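Juego heurístico

El juego heurístico es una propuesta de exploración libre con objetos, dirigida a grupos de niños de entre doce y veinticuatro meses, que se desarrolla en sesiones breves dentro de la escuela infantil. El término procede del verbo griego heurískō, «encontrar» o «descubrir». Se distingue de otras formas de juego con objetos por tres rasgos de organización: la sesión tiene un comienzo y un final marcados, el material se reserva para ese uso y la recogida forma parte de la actividad.

Denominación y delimitación

En la bibliografía en español conviven las expresiones «juego heurístico», «juego heurístico con objetos» y «sesión heurística». La primera es la más extendida y también la más imprecisa, ya que en el uso corriente abarca tres prácticas que conviene separar:

Cesto de los tesoros. Destinado a niños que se mantienen sentados pero todavía no se desplazan. El material se presenta en un único recipiente bajo, y la exploración es sobre todo manual y oral.

Juego heurístico propiamente dicho. Destinado a niños que ya se desplazan. El material se reparte en varios montones por el suelo y se acompaña de recipientes vacíos. Predominan las acciones de llenar, vaciar, tapar y apilar.

Bandeja de experimentación. Destinada a niños a partir de los dos años. Emplea materiales continuos, como sémola, arena o legumbres, con embudos, cucharas y coladores.

Las edades son orientativas. El criterio de paso de una modalidad a otra es motor: la marcha autónoma separa la primera de la segunda, y el interés sostenido por el trasvase, la segunda de la tercera.

Fundamento

Durante el segundo año de vida, la acción sobre los objetos pasa de la exploración de propiedades aisladas (peso, textura, temperatura, sonido) a la exploración de relaciones entre dos o más elementos. Un objeto cabe o no cabe en otro, lo cubre, lo sostiene o lo atraviesa. El juego heurístico ofrece una cantidad elevada de combinaciones de este tipo y retira las interferencias habituales del aula, entre ellas la intervención verbal del adulto.

Desde el punto de vista cognitivo se le atribuyen efectos sobre la permanencia del objeto, las primeras agrupaciones por semejanza y la coordinación de medios y fines. La agrupación espontánea aparece de forma irregular: un niño puede reunir todas las anillas de una sesión y no volver a hacerlo hasta varias semanas después. Esta discontinuidad se considera esperable y no se corrige.

En el plano motor intervienen la prensión en pinza, la rotación de la muñeca y el ajuste de la fuerza. El trabajo bimanual se observa con mayor frecuencia en las acciones de tapar y enroscar que en las de apilar, que a estas edades suelen ejecutarse con una sola mano.

Materiales

La dotación se divide en objetos y recipientes. Los objetos se clasifican por tipo, y cada tipo se guarda en una bolsa de tela con cierre de cordón. El repertorio habitual comprende anillas de cortina, tapones de corcho de gran diámetro, pinzas de tender, conchas grandes, cadenas de eslabón grueso, rulos, cintas, piñas y tapas metálicas de bordes redondeados. Los recipientes son latas sin aristas, cajas, tubos de cartón rígido y botes de boca ancha.

La presencia de juguetes comerciales es un punto en el que los autores difieren. La postura estricta los excluye por entender que el juguete figurativo orienta el juego hacia un uso previsto. La postura flexible admite piezas sueltas de juegos de construcción o alimentos de imitación en los grupos de mayor edad, siempre que no constituyan la mayoría de la dotación.

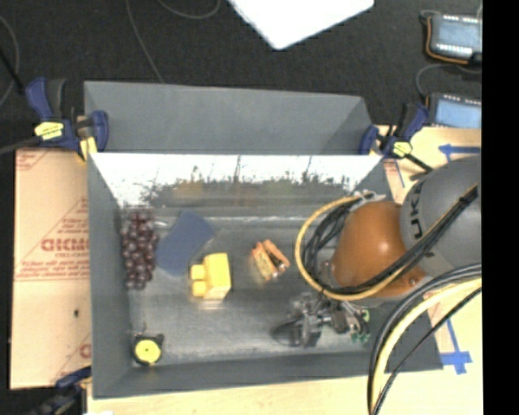 ¿Qué diferencia hay entre un material heurístico y un juguete de imitación?

El material heurístico carece de un uso lúdico previsto y admite muchas combinaciones con otros objetos. El juguete de imitación remite a un referente concreto, por ejemplo una fruta o una herramienta, y favorece el juego simbólico, que suele consolidarse a partir de los dos años.

La selección de los objetos atiende a cuatro requisitos: tamaño superior al que permite la ingestión, resistencia a la rotura, facilidad de limpieza y ausencia de revestimientos que se desprendan. Los materiales naturales exigen una revisión más frecuente que los metálicos. Las piñas se retiran cuando empiezan a perder escamas y las conchas cuando presentan cantos vivos. Las cadenas se comprueban eslabón por eslabón y no deben tener una longitud que permita rodear el cuello.

La cantidad es un factor determinante. Con pocas unidades de cada tipo aumentan los conflictos por la posesión y disminuye la duración de las secuencias de llenado. En la dotación descrita por Tyra Wikström para las aulas Temunell se fijan 17 tipos de objeto, con una bolsa por tipo, y se establece que en cada sesión se utilicen entre 4 y 5 bolsas. El resto permanece guardado y entra por rotación.

Espacio

La sesión requiere una superficie despejada, preferentemente con alfombra o suelo de corcho para amortiguar el ruido de las piezas metálicas. El mobiliario ordinario se retira o se cubre con telas lisas. Los montones se distribuyen con separación suficiente para que varios niños trabajen sin estorbarse, y junto a cada montón se colocan varios recipientes.

La iluminación natural es preferible, aunque no imprescindible. Se evita la música de fondo, que enmascara los sonidos producidos por los propios objetos. En centros con una sola sala polivalente, la sesión suele situarse a primera hora de la mañana, antes de que el espacio se destine a otros usos.

Desarrollo de la sesión

La sesión se compone de tres fases.

Preparación. El adulto dispone los montones y los recipientes antes de la entrada del grupo. Las bolsas vacías se cuelgan a la vista o se dejan junto a la silla del educador. Se comprueba que los niños estén cambiados y sin calzado.

Exploración. Tiene una duración de 30 minutos en la organización más común. El grupo entra y cada niño elige dónde situarse. El adulto permanece sentado, en silencio y visible. Interviene solo para redistribuir el material cuando se acumula en un punto o para resolver un conflicto que los niños no cierran por sí mismos.

Recogida. El adulto anuncia el final con una frase breve y abre una bolsa. Los niños buscan las piezas de ese tipo y las introducen en ella. El proceso se repite con cada bolsa. El lenguaje, casi ausente en la fase anterior, cobra aquí un papel central: se nombra el objeto, se indica su posición («debajo de la silla», «detrás del cojín») y se confirma la acción.

La recogida no debe acortarse. Cuando el tiempo disponible es escaso se recomienda reducir el número de bolsas – y, con ello, la variedad de la sesión – antes que suprimir la fase final. En los grupos que empiezan, la participación en la recogida suele limitarse a unos pocos niños y se amplía con la repetición.

Papel del adulto

La función del educador se define como presencia estable y observación. No propone usos, no elogia los resultados y no muestra cómo se hace una torre o cómo se cierra un bote. La mirada y la proximidad bastan en la mayoría de los casos para que el niño prosiga. Esta contención resulta difícil para el personal sin experiencia previa, y varios programas de formación incluyen sesiones en las que los adultos exploran el material por sí mismos.

El registro se realiza durante la sesión o inmediatamente después. Existen dos formatos principales. El registro narrativo sigue a un solo niño durante un intervalo fijo y anota sus acciones en orden. El registro por categorías asigna cada acción a una clase predefinida. La parrilla Osham, elaborada por Babar Malik, emplea cinco categorías: explorar, llenar o vaciar, cubrir, alinear o apilar, y agrupar. Su principal limitación es que no recoge la duración de las acciones, por lo que una secuencia prolongada y un gesto aislado reciben el mismo peso.

Mantenimiento e higiene

Los objetos metálicos y de plástico se lavan con agua y jabón neutro y se secan antes de guardarlos. Los de madera se limpian con un paño húmedo y se dejan airear. El corcho absorbe humedad y se sustituye cuando se agrieta. Las cintas, los retales y las bolsas se lavan a máquina. En muchos centros el inventario completo se revisa en julio, al cierre del curso, y se reponen entonces las piezas descartadas.

Las piezas deterioradas se eliminan en el momento en que se detectan. No se recomienda la reparación con adhesivos.

Adaptaciones

En niños con discapacidad visual se incrementa el contraste sonoro y táctil entre los montones y se mantiene constante su ubicación de una sesión a otra. En niños con movilidad reducida los recipientes se fijan a la altura del tronco y se reduce la dispersión del material. La variante Jandale traslada la sesión a una mesa baja con reborde, lo que facilita el acceso desde silla adaptada, pero limita el desplazamiento y reduce la mezcla de objetos procedentes de montones distintos.

En grupos de edades mixtas se desaconseja compartir sala si hay niños que todavía no caminan, por el riesgo de pisadas y por la diferencia de ritmo. El modelo Shaikh resuelve esta situación con dos turnos consecutivos y la misma dotación, previa limpieza intermedia.

Críticas y limitaciones

Las objeciones más frecuentes se refieren a la escasez de estudios con grupo de control y a la dificultad de separar el efecto del material del efecto de la atención que presta el adulto. También se ha señalado que la exigencia de silencio se aplica en ocasiones con una rigidez que el planteamiento no requiere: responder a un niño que busca al educador no altera la sesión.

Otra limitación es organizativa. La recolección, clasificación y almacenaje del material suponen una carga de trabajo considerable, y en centros con ratios elevadas la sesión solo es viable dividiendo el grupo.

Véase también

Cesto de los tesoros
Juego simbólico
Motricidad fina
Permanencia del objeto
Bandeja de experimentación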